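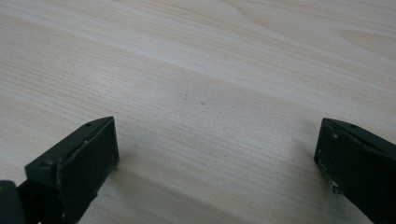

So I've bought the dress. I know, I know, I said I'd be sensible and look at everything twice and sleep on it, and then I tried on the fourth one in a little shop in Brilldale and that was that. My mum cried, I cried, the lady doing up the buttons went off to find tissues and I think had a bit of a moment herself.

I'd gone in wanting sleeves. That was my only real rule, as the wedding's in December and the church has two radiators, both of them at the back. Every shop we'd been to before had shown me strapless after strapless and then offered me a sort of fluffy shrug to go on top (no thank you, I'd look like a poodle on its way to a christening). At Pearce they didn't argue at all. They brought out three with long sleeves and one with sleeves to the elbow, and it's the elbow one I've gone for, which makes a nonsense of the rule, but I love it so much I'm prepared to shiver.

It's a heavy crepe, completely plain at the front, with a boat neck and a row of covered buttons down the back. No lace anywhere! I've had a lace board going for a year and a half and I've deleted the lot. The skirt is quite narrow until the knee and then it goes out just enough that I can walk like a normal person. I did laps of the shop to make sure. I also sat down, stood up, sat down again and pretended to eat a dinner, and I'd tell anyone to do the same, as one of the ones at Kesance felt gorgeous standing up and like a plaster cast the minute I bent in the middle.

Money, then, because I always want to know and people go all coy. We'd put aside up to 3000 for everything I'd be wearing, shoes and veil and alterations included. The dress was £1372. It was a sample, so it's been tried on by other brides and there was a grubby mark along the hem, but the hem has to come up anyway (I'm five foot one in a good mood) so that part will be cut off. Alterations are going to be another £400, and that did make me swallow hard. But the woman doing it pinned me for nearly an hour and spotted that one of my shoulders sits lower than the other, which I've lived with all this time without knowing. Now I can't stop seeing it in mirrors.

The veil I'm still dithering over. Mum wants long. I tried a long one and it caught on the shop door, then on a chair, then on Mum. There's a shorter one with a plain cut edge that sits just below my elbows, and I keep going back to the photo of it on my phone. If anybody reading has worn a short veil with a plain back, do tell me whether you were glad of it, because I'd hate to cover up those buttons.

Bridesmaids are a whole other saga. There are only two of them, my cousin and Hinata Ishida, who I've known since we were put next to each other in Year 7 French, and you'd think two would be easy. One's nearly six foot and hates green. The other only wants green. We've had a lot of swatches through the post from Zelov, and for a while we were all being terribly polite about a colour called "oat" that suited none of us. The current favourite is a dark rusty red in velvet, different necklines, same length. I ordered one of each to try and the first has come already. It's lovely but the zip is a pig, so it may be going back.

My first proper fitting is on 23rd August and I've got to have the shoes by then, as she can't pin the hem without them. I want a low block heel, ivory, nothing sparkly, with a strap so I don't walk out of them in the aisle. It doesn't sound like much to ask! I've sent three pairs back so far. One pair was nearly yellow, one pair squeaked, and the third had a bow the size of a hamster.

I'll do a post after the fitting, though you won't be getting a picture of the dress before the day. He reads this. Hello, love. Please ring the florist back.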